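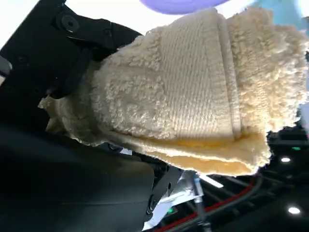

Undari: Laying a Small Table
Project report, Santosh Sachdeva and Devendra Upadhyay
5 Mar 2025

1. What we set out to do

Our module asked for a study of an everyday domestic task, in 2000 words, later cut to whatever we could defend. We picked the breakfast table. Devendra had wanted to do wardrobes, and has mentioned it since.

The question was how few things a white tabletop needs before people call it laid. We asked 14 students on our corridor to fill in a form. Most wanted a plate and a mug. Two wanted a candle, and were thanked.

2. Choosing the things

The budget was 570 rupees, so colour did most of the work. We settled on a lavender plate in the middle, a light teal mug behind it, and a small toy pumpkin with orange and cream stripes. The pumpkin has no function at breakfast – it went in as a control and became everyone's favourite. 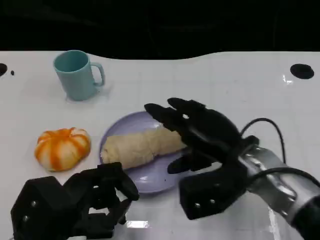
Pale colours were a mixed blessing. On glossy white they look calm, but the surface throws back every lamp in the room, and beige goes a bit flat beside lavender.

3. Cloth

Towels took up more of our notes than crockery did. Thick looped pile resists a sharp fold, and the flat ribbed band across it wants to be on show whichever way you turn it. Rolling suits a small piece better than folding.
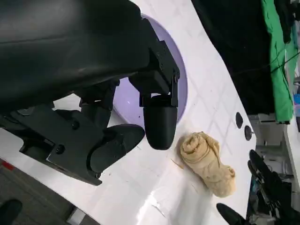 We would put cloth to the side of the plate next time and agree on one way of rolling it before starting. Our draft in June will add a second table. Wardrobes remain under discussion.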